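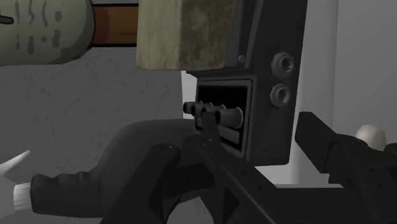
Third week of the bathroom fan saga and I've had it with the thing. Rang Luvar again at lunch, on hold 2 songs and a lecture about their app, then a very nice woman called Dragica Karagiannis told me the part is coming from Tratau and might be here in May. Might. What I've got until then is a hole in the ceiling and a carrier bag of screws. I did have a go myself, gloves on, trying to get at the clip through the opening in the casing, and it was much like the black finger up there pressed against the front of its grey panel, right at the mouth of the opening. Same angle more or less. Same amount of swearing I'd guess.

Quote for a whole new one is 276 with fitting, over 3 times what we paid for this one. Not happening. Mum says open a window. Window is painted shut, has been since we moved in, thats another post.

Anyway. Towels are drying on the landing, mirror is permanantly fogged, and I've started showering at the gym in Dristance like a student. Off to find a chisel for that window.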